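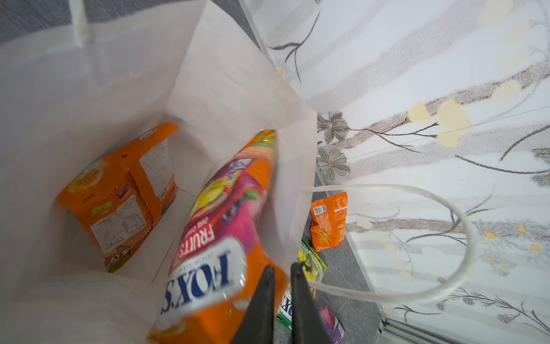 List home | Threads | Authors | Log in
Search this list... Go

Re: [Prellby-social] snacks for the open evening
Nigel Pearce, Sep 17, 2020

One paper bag per table is fine by me. Put the flat packets in first and the tall sweet bags on top - they slide about otherwise. Fox's Fruits are OK for everyone on my table. I have 100 paper bags left over from January, the white ones with twisted handles.

> Do we want one big box of snacks or a bag for each table?
> I can pack either way.

Nigel

Recent threads
Wragg hall keys
Parking at Lidano
Re: paper cups, 200 or 235?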